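Flitport Church & Memorial Furnishings
Home > Remembrance > Name boards > Climstead Memorial Board

Climstead Memorial Board
Product code: CLM-100
Price: on application

The Climstead is a wall-mounted board for recording the names of deceased members of a parish, religious community or missionary society. It is made to order in solid oak and holds up to 100 individual name plates. Most customers put it in a chapel, a cloister corridor or the entrance to a community house.

Each plate carries a name, the year of death and one further line, which is normally used for the year of profession or ordination. Plates slide in from the right-hand end of the rail and are held by a stop screw. A new name can be added without taking the board off the wall. 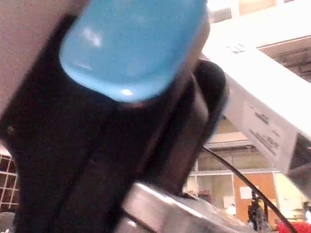 Plates are supplied in brushed brass or plain oak. Brass plates are engraved and filled in black. Oak plates are cut and left unfilled unless you ask otherwise. We can set accents and non-English letters, so please send names in typed form exactly as they should appear. We do not correct spellings and we do not add titles.

Dimensions
Width: 2440 mm
Height: 812 mm
Rails: 10, each holding 10 plates
Fixing: concealed split batten, supplied

The board is heavy and needs two people to hang it. The batten is suitable for brick, block and stone. For stud or lath walls, ask your builder to find the uprights first – the weight must not be carried on plasterboard alone.

Heading
The top rail is left clear for a heading of up to 40 characters, including spaces. Common choices are "Pray for our dead" and "Of your charity remember". A cross, crest or society emblem can be carved at either end if you send clear artwork. There is an extra charge for this, which will be shown separately on your quotation.
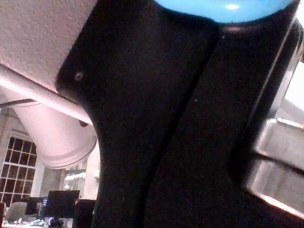
Ordering
Send us the list of names in the order you want them, together with the heading and your choice of plate. We will return a drawing for approval. Work does not start until the drawing has been signed by someone with authority to do so for the parish or community. Changes after that stage are charged at cost.

Boards ordered by the end of July are normally ready for the November remembrance services. Orders placed later than that may still be possible, but please telephone before relying on it.

Additional plates
Later plates are engraved from the record we keep of your board, so the lettering will match. Quote the board number, which is stamped on the underside of the bottom rail. Single plates are sent by post. New brass will look brighter than older plates for a time.

Care
Dust with a dry cloth. Do not use metal polish on the brass, as it lifts the black from the letters. Keep the board away from radiators.

Guarantee
The joints and rails are guaranteed for 7 years from delivery. Plates are not covered once fitted.

Customer comment
"We had four typed lists in different drawers and wanted them in one place. The drawing took two rounds to get right, mainly our fault over the dates. The board is now outside the chapel and has room for a good many more." – Cempaka Jugah, Tambunan House

Enquiries
Slamet Hidayat, Remembrance Desk, Flitport
See also: Grokusholm book of remembrance stand

Page revised September 2020
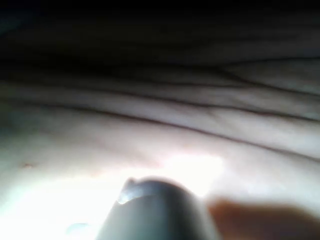

Rounded grey fingertip, close up, with a pale creased surface behind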